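Jan 11, 2021

I've been through a lot of wrap in my life. I have one bad wrist, two ankles that roll if you look at them funny, and a kid in gymnastics, so the drawer under our bathroom sink is basically a tiny pharmacy. When the Clovora stretch wraps went on sale I ordered a box of 6 and figured I'd write something up once I'd really used them. I'm down to the last one now, so it's time!

Quick background. Clovora is a self-stick wrap – it clings to itself and not to your skin, so you don't need clips or tape. I'd been buying Mellor for years, the plain tan kind, and it's fine. It does the job. But it's gotten pricier, and the last few rolls I bought had a sort of gluey feel that left my hands tacky after I put them on.

First thing I noticed with Clovora is that it tears by hand. Really tears, straight across, no scissors. With Mellor I always end up using my teeth (don't judge me) and getting a ragged end that lifts after an hour. I can wrap my own right wrist with my left hand and rip it off clean, and I'm about as coordinated as a folding chair.

The stretch is good too, maybe a little too good. The first time I used it on my ankle I pulled it the way I'd pull my old stuff, and my toes were tingling before I'd finished my coffee. Go easy. Unroll a bit first, let it relax, then lay it on. Once I figured that out it was comfortable enough that I forgot it was there and wore it to the grocery store and back, plus a long walk around the lake at Eltthorpe with my sister, who walks like she's late for a train.
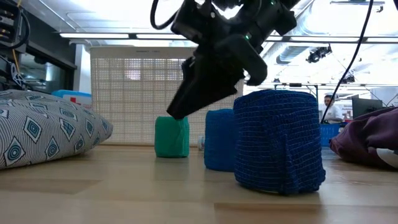
My sister read a draft of this and told me I was being too nice, that hers slid down to her heel within a mile and she'd never buy it again. Fair enough! She wears hers over a sock, and I think that's the trouble. On bare skin mine stayed put for a full day of errands. Over a sock it does creep, and I tried it just to be fair to her. So if you need something to go over clothing, the old kind with clips is probably still your friend.

Now for the stuff I didn't love. It's noisy coming off the roll, like pulling tape off a moving box, and if you're wrapping up at six in the morning with somebody asleep in the next room you will hear about it. It also doesn't like getting soaked. I did the dishes with it on and it got soggy around the thumb and stayed soggy until I gave up and cut it off. And don't plan on using a piece again. I've tried, and the second time around it grabs about half as well and picks up every crumb and dog hair in the house.

The box is kind of silly. It has a flap that won't stay shut, so the rolls end up loose in the drawer with the cotton balls. I moved mine into an old Clulley cookie tin and that's been much better, although my kid is let down every single time she opens it.

Would I buy it again? Yep, I've got another box in the cart. I'd give it 8 out of ten for wrists, a little less for ankles, and I'd skip it if you mostly need something for the pool. If they ever make a narrower roll for fingers I'll try that one too – I jammed my thumb in March and the regular width was way too bulky, so I had to fold it in half and it looked like I was wearing a dinner roll.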